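Dinetti to Open Kitchen Showroom in Wadbridge This June

WADBRIDGE – Kitchen cabinet maker Dinetti will open its first showroom in Wadbridge in June, the company announced today. The new location on Gretby Street will employ 24 people and will sell directly to homeowners, landlords and small builders.

The showroom takes over the former Priedītis furniture store, which closed last year. Dinetti has signed a lease on the ground floor and the rear loading area. Deliveries will use the back entrance.

"Most of our customers in Wadbridge have been ordering from a catalog and waiting to see the color until it shows up at the house," said Edivaldo Sales, general manager of Dinetti. "Now they can come in, open the doors and take a sample home."

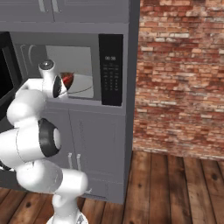

Gray cabinet unit with built-in microwave and silver handles, computer rendering.

Dinetti will carry some 200 door and drawer styles at the new location. Four full kitchens will be set up on the main floor, including one sized for apartments. Customers can bring their room measurements and meet with a planner at no charge. Planning visits last up to an hour and should be booked ahead.

Cabinets ordered in Wadbridge will be built at the company's existing plant. Installation will be offered within the county. Customers who prefer to use their own contractor may pick up orders at the loading area.

Hiring for sales, planning and warehouse positions is under way. Applications are accepted by mail or in person at 806 Gretby Street, Wadbridge.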